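Saltby Technical Institute
Department of Mechanical and Electrical Engineering
Student Project Report
Submitted August 4, 2018

Comparison of Two Gripper Configurations for the Handling of Soft Objects

1. Purpose

The project was undertaken to determine which of two gripper configurations is better suited to picking up soft, irregular objects from a flat surface. The first, referred to in this report as Serra, is a parallel gripper with two short rigid fingers. The second, Flolletti, uses the same drive unit with longer, flexible fingers made by the project group. Both were operated under the same control program, Gosia, which was written for an earlier project and revised in March.

2. Test Arrangement

The work surface was covered with paper and divided into cells with tape, so that each object could be placed by hand in a named cell and returned to it between attempts. Plush toys were selected as the main test objects. They deform under light pressure, and their outlines differ from every side, which makes a single stored grasp position unreliable. 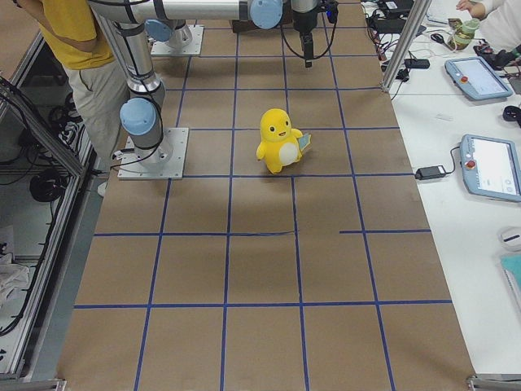 Why was the closing force not simply set to its lowest value for all soft objects?

A low force protects the object but allows it to rotate between the fingers during lifting, and a rotated object cannot be set down in a known position. The group therefore selected the force for each object in a short series of preliminary lifts, and kept that value unchanged for both configurations.

3. Procedure

An attempt was counted as successful when the object was lifted, held for 6 seconds and set down inside the target cell. Any contact with the surface during the holding period was recorded as a failure. A total of 1,066 attempts were logged. Of these, 66 were excluded on account of communication faults between the controller and the gripper, leaving 1,000 valid attempts divided equally between the two configurations.

4. Results

Failures were recorded in 366 of the valid attempts. Serra accounted for 214 of them and Flolletti for 152. The difference was greatest with objects lying on their side, where the rigid fingers tended to push the object away before closing. With upright objects the two configurations performed almost equally, and Serra placed the object closer to the center of the cell.

The flexible fingers had one clear weakness — they continued to swing after the arm had stopped, and a pause had to be added to the program before each release. This lengthened the cycle. Two fingers also split at the base and were replaced with parts of the same design.

5. Recommendations

Flolletti is recommended for mixed soft objects in unknown positions. Serra remains the better choice where objects are presented upright and cycle time is important. The group further recommends that the finger base be thickened before any additional testing, and that the communication faults be examined separately. Their cause was not established within the project period.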